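# Hemmin – manipulación bimanual de prendas

Ficha de datos y reglas de captura. Revisada el viernes 23 de octubre.
Responsable del conjunto: Gerrit Hoekstra. Revisión de seguridad y de etiquetas: Ruben Baert.

## Resumen

Hemmin reúne episodios teleoperados en los que dos brazos de sobremesa agarran, levantan, extienden y doblan ropa. Se grabaron en la celda Braltness con el software de registro Tendow. Esta ficha fija las condiciones que debe cumplir un episodio para entrar en el conjunto y las que debe cumplir un operador para grabarlo.

| Campo | Valor |
|---|---|
| Episodios grabados | 1.711 |
| Episodios admitidos | 1.257 |
| Brazos por celda | 2 |
| Longitud máxima de episodio | 2.000 pasos |
| Formato de acciones | posiciones articulares absolutas, más apertura de pinza |
| Idioma de las anotaciones | español |

Los episodios no admitidos se conservan en `rechazados/` con su código de motivo. No deben mezclarse con los admitidos ni para preentrenamiento.

## Estructura

```
hemmin/
 episodios/
 rechazados/
 calibracion/
 anotaciones/
 CAMBIOS.md
```

Cada episodio lleva un `meta.json` con estos campos obligatorios: `operador`, `tarea`, `prenda_id`, `calibracion_id`, `resultado`, `motivo_rechazo`. El campo `operador` es un seudónimo; la tabla de correspondencias no se distribuye.

## Reglas de captura

### Antes de la sesión

1. Ejecutar `tendow check` en ambos brazos. Un aviso de temperatura o de corriente bloquea la sesión.
2. Comprobar a mano el apriete de las bases. Si alguna cede, se detiene el trabajo y se repite la calibración después de fijarla.
3. Recorrer los cables en toda la amplitud del movimiento, con los motores sin par. El cable debe conservar holgura en la muñeca y no pasar entre eslabones.
4. Probar la parada de emergencia. La prueba se anota siempre, también cuando otro operador la haya hecho el mismo día.

### Durante el episodio

- Ninguna mano dentro del volumen de trabajo con el par activado. La recolocación de prendas se hace con los brazos en reposo y el par desconectado.
- La prenda de la tarea parte arrugada sobre la mesa, salvo en la variante `inicio_plano`.
- Se admiten otras prendas en la mesa como distractores. Deben figurar en `distractores` y no intercambiarse con la principal a mitad de episodio.
- Con la tela sujeta por ambas pinzas, la separación se aumenta despacio. Tendow corta el episodio si la corriente de un motor supera el umbral de `limites.yaml` – ese umbral no se edita desde la estación de captura.
- Un agarre fallido seguido de recuperación es válido y se etiqueta `recuperacion`. Dos operadores no pueden repartirse un mismo episodio.

La fase `elevacion` empieza en el primer fotograma en que parte de la tela se separa de la mesa y termina cuando la prenda vuelve a apoyarse por completo o alcanza la postura de extendido. No exige que toda la prenda esté en el aire.

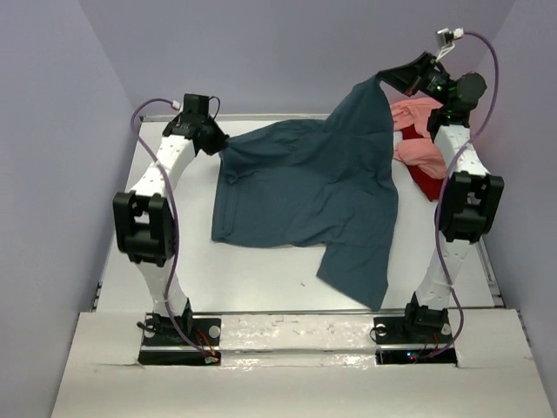 *Fase `elevacion`: camisa sujeta por las dos pinzas, con el bajo todavía apoyado en la mesa. Otras dos prendas al fondo a la derecha.*

Los puntos de agarre se anotan por zona (`hombro`, `manga`, `bajo`, `cuello`, `indeterminado`). Si la arruga impide decidir la zona, se usa `indeterminado`; no se deduce a partir de fotogramas posteriores. Izquierda y derecha se refieren siempre a la vista de la cámara fija.

### Después del episodio

El operador asigna `resultado` antes de ver la reproducción. El revisor lo hace después, sin acceso a la primera etiqueta. Las discrepancias pasan a Ruben Baert y su decisión queda en `anotaciones/arbitraje.csv`.

## Códigos de rechazo

| Código | Motivo |
|---|---|
| R1 | Mano u objeto ajeno en el volumen de trabajo |
| R2 | Pérdida de sincronía entre cámara y articulaciones |
| R3 | Cable enganchado o tirante |
| R4 | Calibración caducada |
| R5 | Prenda sin `prenda_id` |

R1 es además un incidente de seguridad y requiere parte escrito, aunque no haya habido contacto.

## Limitaciones

- Una sola geometría de celda. Las políticas entrenadas aquí no se han evaluado en otras.
- No hay medida directa de fuerza en las pinzas; la corriente de motor es un sustituto pobre con tejidos finos.
- Los episodios de agosto usan la calibración anterior. Se filtran con `calibracion_id < 4`.
- El subconjunto Linda (ropa infantil) sigue en revisión y queda fuera de las cifras de la tabla.

## Cambios y contacto

Toda modificación de las reglas se registra en `CAMBIOS.md` con autor y motivo – las correcciones ortográficas también. Las incidencias se abren en el repositorio con la etiqueta `datos` o `seguridad`; las segundas las atiende Gerrit Hoekstra y suspenden la captura en la celda afectada hasta su cierre.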